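Visit to the Brindeck student robot workshop

Posted in: Visits and fairs
September 2021

I teach technical subjects at an evening school, and for two years I have wanted to start a robot course there. Before asking my director for money I wanted to see how other people do it, so I wrote to Brindeck, a training center in the old textile quarter, and asked if I could sit in on one of their project days. They answered the same evening and told me to come at nine and to bring shoes with closed toes.

The building is not easy to find. The bus stops in front of a carpet shop, and the entrance is behind it, across the loading yard. I arrived early and drank a coffee from the machine on the ground floor, which was better than I expected. The workshop is on the second floor and the elevator was out of order.

The course I visited is called Hover. The name comes from the first exercise, in which the students must bring the gripper over an object and hold it there without touching. After that come gripping, lifting, placing and finally sorting. The course lasts 15 weeks, and the participants are a mix of high school seniors and adults who want to change jobs. When I came in, one group was already working with bowls and cups.

The students work in pairs. One drives the arm and the other keeps the logbook and looks from the side, which the teacher calls "the second eye." They change roles after each attempt, even when the attempt was going badly and the driver wants to try again. I saw one young man ask for just one more turn, and his partner simply held out her hand for the controls.
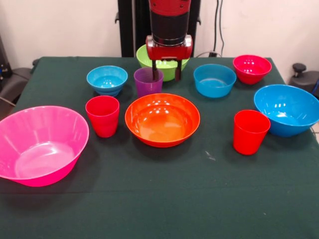
What surprised me was how much of the morning went to talking. Before a pair may move the arm, they must say aloud where it will go, at what height it will travel, and what it could hit on the way. If the neighbors at the next desk see a problem, they may stop them. At first I found this slow. By the coffee break I had changed my opinion, as I had heard students of 17 discuss approach angles in full sentences, and my own students do not do this after a whole year.

The logbooks are on paper. Every attempt gets one line: the object, the direction of approach, the result, and a remark. I was allowed to look through one from the August group, and it contained 672 lines. Many remarks were only one word, and some of those words I will not repeat, but there were also very good observations. One student had written that a cup is easier when you come straight from above, and that a bowl with a wide rim "wants one finger inside and one outside, and you must decide early." Another had noted again and again that shiny plastic made it hard for her to judge the depth on a screen.

I asked why they use tableware and not the blocks which one sees in most school kits. The answer was that blocks are too polite. A bowl has a slope, it can tip, and one bowl can stand in the way of another. It is also cheap to replace.

After the break the exercise was to go down into a bowl without pushing it. The teacher did not demonstrate. She gave the task and then stood by the window with her arms crossed, and I think it cost her some effort to stay there. 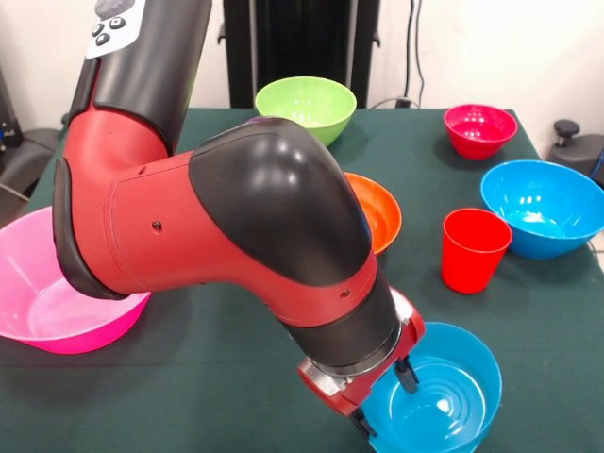 Yaqin Tan

Lunch was in the canteen of Brimari, the firm next door, where the course participants may eat at the employee price. I had lentil soup. At my table were two students from the adult group, one a former baker and the other from a parcel warehouse. The baker told me that he had been afraid of the mathematics, but that the harder thing for him was patience. In a bakery, he said, you correct with your hands while you are moving, and here he must stop, think and write. The woman from the warehouse wants to work in maintenance and was more interested in the cables and the joints than in the exercises. She had many questions about my school, and I may have found my first assistant.

The afternoon belongs to the project named Reddy, which is the final work of the course. Each pair writes a sorting plan for a full table. The plan must say in which order the objects are taken and why. There is no single correct order, and the pairs defend their plans in front of the others. One pair wanted to begin with the small things at the back. Another thought this was foolish, as the arm must then pass over everything that stands in front. The discussion became quite loud, and I enjoyed it very much. 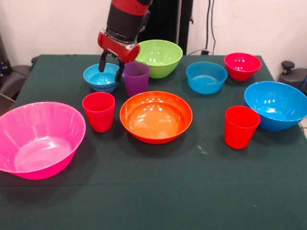

Gripper fingers in the small light-blue bowl, beside the purple cup.

Some practical notes for colleagues who think about a similar course:

The group has 33 students on paper, but they are divided over several days. I would not put more than that day's number in one room. Those who wait for a turn get bored, even with the logbook.

A plain dark cloth on the table is a good idea. I will copy it.

Plan more time for tidying than you think. We finished late and I missed my bus.

Ask about insurance before you ask about robots. This was the teacher's advice, and she repeated it at the door.

I have now written four pages for my director, and the meeting is next month. If other teachers want to visit Brindeck, write to the office and not to the general address, where my first message was lost. Visitors are welcome on project days, but not in the exam week.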